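How I Finally Sorted Out My Box of Old Electronics

I have moved apartments four times with the same two tubs of gadgets. Power bricks, hard drive cases, a set-top thing I never identified, a router from an internet company that went out of business. Every time I'd open the lid, feel tired, and tape it shut again. This August I finally went through the lot, and it took one long afternoon and most of a pot of coffee. This is how I did it, in case your tubs look like mine.

Get a big, clear surface first

I tried starting on the floor and my knees gave out in twenty minutes. Use the biggest table you can get near, and a light-colored one if there's a choice (black plugs on a dark rug are impossible to find, ask me how I know). Put down a towel if you care about the finish. Mine is past saving!

Take everything out before you decide anything

I know, it looks awful. But if you sort straight from the tub you'll keep the first three of everything and then find a better one at the bottom. I had 5 chargers for a camera I sold years ago.

Wipe as you go

Dry microfiber cloth first, then one barely damp with rubbing alcohol for the sticky bits. Keep liquid away from vents and ports. For grilles I use a soft paintbrush, held at a slant so the dust comes out instead of going further in. Scuffed corners don't matter, so leave those alone. I spent ages rubbing at one and made a shiny patch that looks worse.

Read the label, then write your own

Most small boxes have a sticker with the voltage and the amps on it, usually in tiny gray print. Take a photo with your phone and zoom in, it's so much easier than squinting. Then match each power supply to its device: same voltage, same plug, same polarity, and at least as many amps as the device asks for. My old Riis speaker wants 600 mA and I'd been storing it with a 300 mA plug, which explains a lot about that speaker.

Once you have a match, put a strip of masking tape on both halves and write the same name on each. I used to use a label maker, but my friend Ataahua Pomare talked me into tape and a marker and she was right. It comes off clean and you can do it while you're still holding the thing.

Stack the flat stuff, but only for storage

Flat boxes pile up nicely, heaviest at the bottom. Don't run them like that, though. Anything with vents on top needs air over it, so if it's going back into use, give it its own bit of shelf.

Anything with a drive in it

Check it before it leaves the house. Plug it in, copy off what you want, then erase it properly. I found 434 photos on one I was ready to toss, including my sister's whole graduation.

What to do with the rest

No match, no power, no idea what it is? It goes to electronics recycling. I gave myself one small shoebox for mysteries and when it was full, that was that. The working extras went in a bag by the front door, and two of the power strips have already gone to my neighbor, who was running her whole desk off one outlet.
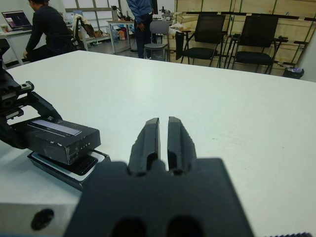

I still have the second tub to do, the one with all the loose cables. I'm going to wind those and hold them with Velcro ties, and I'll write that up separately once I've bought more ties.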